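Workshop notebook – folding and pressing bench
Monday, started 9.40

Back on shirts! I've been looking forward to this all weekend, because the hanging rail work was getting dull and folding is the part of the job I like best. The aim for this week is to settle on one fold for the Prurthorpe order so that all of us are turning out the same rectangle, whoever is on the bench. Prurthorpe want 629 shirts back from us, laundered and folded flat, collar uppermost, no pins and no card. The no card bit is what makes it interesting. With a card inside, any fool can get square corners. Without one you find out what the cloth wants to do.

Carried over from the last entry: three folds on trial. I'm calling them the long fold, the book fold and the Zuvisside fold (after the Zuvisside laundry, where Cengiz learned it, though he says they just called it "the fold").

Long fold. Shirt face down, sleeves crossed over the back, sides in to the middle, then tail up in two goes. Quick to learn, very slow to get neat. The sleeves make a ridge right where the second turn comes, and by the time the bundle has been moved twice the ridge has walked off to one side. I did a batch before tea and re-did nearly half. Good for thin cloth, hopeless for the heavier twill.

Book fold. Same start, but the sleeves go down the length and don't cross. Side over, sleeve down, other side over, other sleeve down, then tail to shoulder like shutting a book. Lovely flat result. The trouble is the width, it comes out a finger wider than the Prurthorpe shelf boxes and has to be squeezed in, and then the edges curl. I do think this is the one for our own shelves though. It looks so tidy in a stack.

Zuvisside fold. Cengiz Ersoy showed me again this morning and I finally have it. The secret is the first pinch: you take the shoulder and the side seam at the same moment and let the sleeve drop under its own weight before you lay anything down. Then the second side, then the tail tucked up about a hand's length, smoothed, and the final turn. The tail tuck is what holds it together. I picked one up by a corner and gave it a shake and it stayed folded, which got a cheer from the pressing end.

11.15. Tried all three on the Jasel cotton, which is the softer of the two cloths we've been sent. It takes a fold beautifully and gives it up again just as fast. Cengiz thinks we should fold it straight off the press while there's still some warmth in it. I want to let it rest, as the warm ones seemed to me to set their creases wherever your hand happened to lean. We each did a pile our own way and have left them on the shelf by the window. Will look tomorrow before anyone moves them. DO NOT TIDY THESE, please, whoever reads this.

Notes on collars, so I stop forgetting:
Top button done up, second button left open, third done up. If all are done up the placket bows.
Collar leaf pressed from the points inwards, never from the middle out.
Run a thumb under the back of the collar before the last turn. If it's tucked under itself you will not get it out later without unfolding the lot.
Don't stack collar on collar. Turn every other shirt round.

12.30. Lunch, then a delivery from Ağca with the new sleeve board. It is a joy. Narrow enough at the tip to get right into a cuff, and the cover is held on with a drawcord so it can come off for washing. The old one goes to the mending table, where they want it for trouser hems.

Afternoon spent on surfaces, a thing I'd never given much thought to. The bench top is smooth and hard and the shirts skate about on it. Folding on something with a bit of grip is far easier, you can draw a side over and the rest of the shirt stays where it is. A blanket was too much, it dragged. A plain sheet pulled taut is about right. I did a whole run at home on the bed last night to test this and got faster with every shirt, so I'd like us to try a sheet over the end of the bench, clipped underneath.
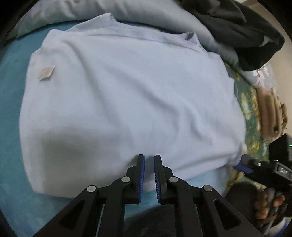
Light blue shirts are going to be the hard ones, I'm now sure of it. White hides its creases in a bright room and navy hides them everywhere, but this blue shows every single one. Once the fold is done you get these slanting creases across the broad part of the bundle, and from the bench they read as sloppy even when the outline is perfectly decent. The darker patch low on the left is only shade, but on the first look I took that sort of thing for a mark, so it's worth tilting a shirt to the light before sending it back to be washed. I'd also like us to agree about those little diamond-shaped tags. Flat on the surface over on the left, a pale one like that is easy to find on a stack, and if every shirt ended up with its tag in the same spot we could check a pile at a glance.

The slanting creases, then. My guess is that they come from pulling the two sides over with uneven tension, so the cloth is slightly on the skew before the tail comes up. Cengiz says it's smoothing outwards with a flat palm, which pushes the slack into a corner where it has nowhere to go. He smooths with the side of his hand, always down towards the tail. I tried it his way and the next few were better, but I was also being more careful by then, so it proves very little. Needs a fair test with both of us doing both.

3.50. Timed Cengiz on the Zuvisside fold. He doesn't look as if he's hurrying at all! I was slower, and mine were fatter at the collar end. A strip of tape on the bench to mark the finished width helped me more than any amount of being told.

To do
Sheet and clips for the bench end
Look at the warm and rested piles, first thing
Write to Prurthorpe and ask if the tags can all go on one side
Ask whether the shelf boxes come any wider
Tape marks at both stations, same width
Press cover off and into the wash
More tissue, we're down to the last packet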